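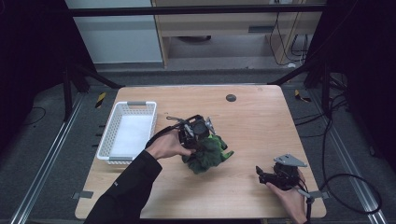 Washing, drying and the winter hall hours

Right, quick one this month as the newsletter has to go off early and I am typing this between other things. Mostly about laundry. Sorry. It is what people have been asking about.

September 2024 and the damp is back already. First flat on the ground floor of Sturnix Court had black spots behind the wardrobe last week, and that's before anybody has put the heating on. Last winter was bad for it. We had 17 flats report mould between the autumn and Easter, out of 56, and when the housing people came round with their meter the answer was the same nearly every time. Wet washing indoors, windows shut, no extractor.

Not a telling off. Most of us haven't got anywhere else to put it. The lines at the back of Trenala House get sun till lunchtime and then nothing, and by October you may as well hang your things in a pond.

So. What's changing, then some tips people sent in, then the usual bits.

The laundry room

Open again. The floor is done, the new door is on and it locks properly now. Same code as before, if you've lost it ask at the office, please don't prop the door with the fire extinguisher.

Winter hours are seven in the morning till nine at night. Last wash in by quarter to eight please. The timer cuts the power at nine whether your drum is full of water or not and then you are stuck with it till morning.

Five machines working. The sixth is still waiting on a part and has been since before the summer, I have rung, I will ring again. Do not use it. Somebody took the tape off and tried and we had water under the dryers.

Dryers. Clean the fluff filter before AND after. It is the flap at the bottom on the left, pulls straight out. A clogged one takes twice as long and eats your tokens, and it's a fire risk on top. The engineer pulled a wad out of the end one the size of a cat.

Tokens from the office or the Flareck shop on the corner, same price in both. The shop keeps them behind the till so you have to ask. No, the machines still don't take cards. It was looked at. The reader cost more per month than the machines take.

Booking sheet is on the back of the door. One slot each per day to begin with, and if there are gaps after ten in the morning help yourself. If you are more than fifteen minutes late the next person can have it. If somebody's washing is finished and sitting there, put it on the shelf, folded-ish, not on the floor.

Drying indoors without growing a forest

These came in after the last newsletter, thank you, more than I expected. Put together in no order.

Spin it twice. Best tip by miles. An extra spin costs pennies and you would not believe the water that comes out of towels. Jeans too. Not wool, obviously.

Shake things out before they go on the airer. Hard shake, by the hems. Dries faster and you can skip half the ironing.

Pick one room and shut the door. Bathroom if it's got a fan or a window. Window open an inch, door closed, fan on. People leave the door open thinking it helps and all the wet air goes off and sits in the bedroom, usually behind the wardrobe, see above.

Leave gaps on the airer. Two socks wide between things. If it's all touching it goes sour before it dries and then you are washing it again.

Shirts on hangers along the shower rail. Thick hangers, or use two together.

Turn it all over halfway. Hoods and pockets inside out.

Don't put things straight on the radiator. Everyone does it, me included. It makes the room wetter quicker, the boiler works harder, and if it's one of the older radiators you get rust marks that don't come out. Airer next to it is fine, not pushed up against it.

Dehumidifiers. Several people swear by them. One reader on the top floor of Trenala House says hers gets a load dry overnight and she has not had to wipe the windows since. They do cost to buy. The office has two to lend, a week at a time, five pounds deposit which you get back. There's a list. Empty the tank yourself before you bring it back pls.

Wipe the windows in the morning. Old towel, two minutes, wring it out in the sink.

The musty smell

Asked about a lot. If clothes smell when they come out of the wash it's often the machine and not the clothes. For those with your own machine at home:

Run it empty on the hottest setting once a month. Some people put soda crystals in the drum, some use a shop cleaner, both seem to work. Take the drawer out completely (there is normally a little tab to press down) and scrub behind it with an old toothbrush. It will be horrible. Wipe round the rubber seal, inside the folds, and leave the door ajar afterwards unless you've got little ones or a cat that likes drums.

Use less powder. Honest truth is we're soft water here and most of us use twice what's needed. It doesn't rinse out, it builds up, it stinks.

Don't leave the wash sitting in there overnight. If you have, smell it before you hang it. If in doubt, rinse and spin again.

Gym stuff and tea towels, soak in warm water with a bit of soda crystals for an hour first. Not white vinegar and bleach together, ever, that makes a nasty gas. Had to put that in as someone suggested it.

Fabric softener on towels: don't. They stop soaking anything up.

If you've got mould already

Report it. Even if you think it's small, even if you think they will say it's your fault. Use the form, or ring, and take a photo with the date written down somewhere. Keep the reference number they give you. Of the 17 last winter I know at least a few were put down as lifestyle and then turned out to have a blocked vent or a cracked gutter, and the only reason it got sorted was those people had kept their numbers and kept ringing.

Check your vents while you're at it. Hand up to the bathroom one with the fan on, hold a square of loo roll against it. If it doesn't stick, the fan isn't pulling. That's a repair, report that too.

Small patches you can wipe with a proper mould spray or very dilute bleach, windows open, gloves on. Don't brush it dry, it only spreads it about. Don't paint over it. If it's bigger than a tea tray leave it alone and ring.

Pull furniture a hand's width off any outside wall. Boring but works.

Lost and found

The box in the laundry room is overflowing again. Among other things: one child's school jumper, a good single pillowcase with a blue edge, a lot of socks, a bath mat, one oven glove. It'll all go to the Teshome Street charity shop at the end of October. After that it's gone, so please come and have a rummage.

Also somebody has walked off with the long handled broom. No questions asked, just lean it by the door.

Swap rail

Coats and winter things, same as last year, in the hall in October. Date will go up on the board when the hall confirms, they are being slow. Bring clean and dry please, and zips that work. Children's wellies wanted most of all, there's never enough. Duvets OK this year but no pillows. Anything left gets bagged the same evening. We need a couple more clothes rails if anyone has one in a cupboard.

Hall hours

Shorter from October. Mornings stay the same. Evenings it shuts at half eight instead of half nine unless there's a booking. The heating in the side room is on a push button now, you get an hour a push, the button is behind the door and quite stiff.

Tea urn is mended. Please descale it if you're the last group of the month, instructions are taped inside the cupboard.

Bins

Garden bin collections go fortnightly again after the clocks change. Card needs to be flat. They left the whole lot at Sturnix Court last time because of one sofa box.

Odds and ends

Outside light by the Trenala House steps reported twice, still out, take a torch.

Pigeons. Please stop feeding them on the drying lines side. Anyone who has hung out a white sheet lately knows why.

Grit bin's been filled already, amazingly.

If you want somthing in the next one get it to the office by the middle of the month, on paper or by email, and keep it short. Small ads free for residents. Had one for a nearly new clothes airer, three tier, folds flat, ask at the office. And one for a tumble dryer, vented, buyer collects, second floor and no lift so bring a freind.

Pegs. The office has a bag of spare pegs. Take a handful.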